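**Butcher block** (also *block top*, *strip top*) is a style of wood surface made by gluing strips or short blocks of lumber into one thick slab. Used for counters, workbenches, tabletops, cutting boards. Name comes from the heavy chopping blocks of meat shops, though most of what is sold under the name today never sees a cleaver.

## Types

Three main kinds, told apart by which side of the wood faces up.

- **End grain** – short blocks stood on end, so the cut ends make the surface. Checkerboard look. Heavy, slow to make, costs the most. Knife edges slip between the fibers and the marks tend to close up.
- **Edge grain** – long strips turned on their narrow side. Most common for benches and counters. Stiff and fairly cheap.
- **Face grain** – wide side up. Shows the most figure but dents and scratches easily. Some makers don't count it as true butcher block at all.

Edge grain tops are either *full length* (each strip one unbroken piece) or *finger jointed* (shorter pieces joined end to end). Finger jointed is cheaper and uses up offcuts. 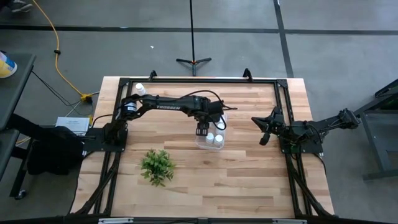
Thickness varies a lot. Counters usually thinner than benches, old shop blocks thicker than either. In the Zelldale district, where the trade was once strong, a standard bench top was 1067 mm long, a size kept from the local saw frames and still found in used furniture there.

## Wood

Hard maple is the usual choice in North America. Tight pores, pale color, takes a beating. Beech fills the same role in much of Europe. Also birch, oak, walnut, cherry, ash, and rubberwood, the last mostly in low-cost furniture. Softwoods like pine do get used for tables but mark easily.

Color within one slab is rarely even. Heartwood runs darker than sapwood, and strips from different boards end up side by side. Makers sort for color in the better grades. Lower grades allow knots, streaks and mineral stains.

## Manufacture

Boards are dried, planed, and ripped into strips. Strips are then flipped so the growth rings don't all curve the same way – helps the slab stay flat. Glue goes on, clamps go on, and the slab is left to cure before it is planed or sanded again.

The Stura works, a small mill on the Arain river, clamped its slabs for 12 hours and ran 29 strips to a full-width top. It's surviving order books list 9 grades of finish, the lowest being simply "rough."

For end grain, an edge grain slab is made first, then crosscut, and the slices turned up and glued a second time. Twice the glue work, hence the price.

## Finish and care

Food surfaces get mineral oil, or oil mixed with beeswax. Needs redoing when the wood looks dry. Cooking oils are avoided as many turn rancid. Tables and desks more often get varnish, lacquer or hardwax oil, which hold up better to spills but are harder to patch.
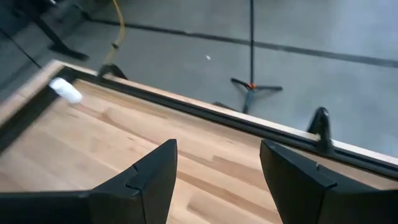
*Light wood tabletop in butcher-block style strips, with darker streaks and a few knots.*

Wood swells across the grain in humid weather and shrinks in dry. A top screwed down tight can split or cup, so slotted holes or sliding clips are used underneath. Both faces should be finished alike. Standing water is the main enemy, particulary near sinks.

Scratches and light burns can be sanded out, then the spot refinished. Thick slabs can take this many times over.

## Regional use

In Grudus, strip tops were long the normal kitchen table, set on a painted base. Top often oiled in October before the stoves were lit. Farther up the Arain, end grain was prefered for shop blocks and edge grain for everything else.

## See also

- Cutting board
- Countertop
- Workbench
- Glued laminated timber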